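We use cookies to remember your language and region. Accept all | Manage choices

Senora Room Divider: Set-up Guide
Section 3. Hanging the curtain and arranging the work area

Before you begin, check that the Jakari rail is fixed at both ends and that the locking collar is closed.

1. Lay the curtain out flat and find the top hem. The maker's label is sewn at the left-hand end.

2. Fit one glider to each loop. Do not leave any loop empty, as the fabric will sag between the gliders on either side.

3. Lift the curtain to the rail with a second person. The rail must not carry more than the load shown on the rating plate.

CAUTION: Do not stand on a desk or chair to reach the rail. Use a step stool with a locking catch.

4. Draw the curtain along its full length, then arrange the folds by hand from top to bottom. Keep leads and lamp bases clear of the hem. Laptops and other items should be set down on a firm, level surface before the curtain is moved.

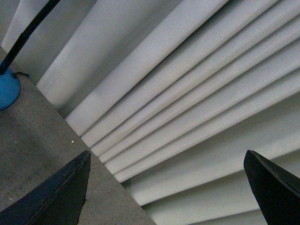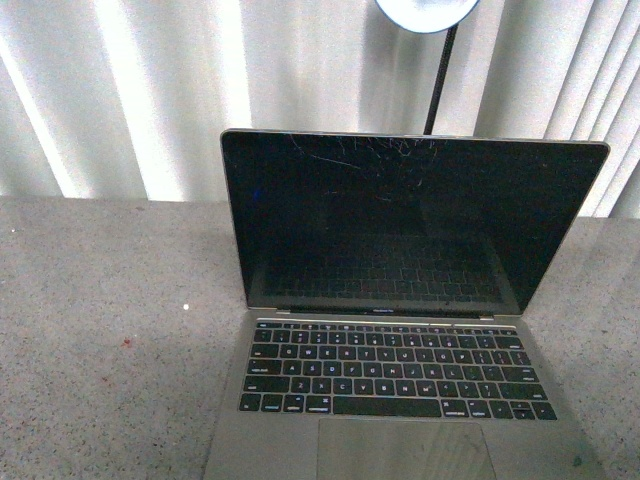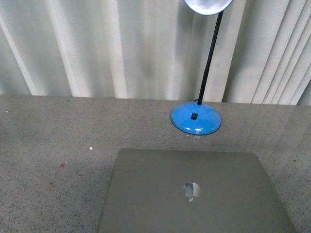 5. Adjust the hem. The full drop is 448 mm longer than that of the Kos half-height model, and the two curtains may not be exchanged.

NOTE: Glass that is already cracked should be kept away from the path of the curtain. Report damaged equipment in the usual way.

6. Fit the Vuvska end stop and turn the screw until it is firm. Do not use a power tool.

Care of the fabric

Brush lightly once a month. Wash in May or at the end of the heating season, following the label. Do not bleach.

Comments (3)

Which end does the stop go on if the rail is open at both ends?

We fitted ours with the label on the right and it hangs perfectly well.

Step 2 should say to count the gliders first. Our pack was one short.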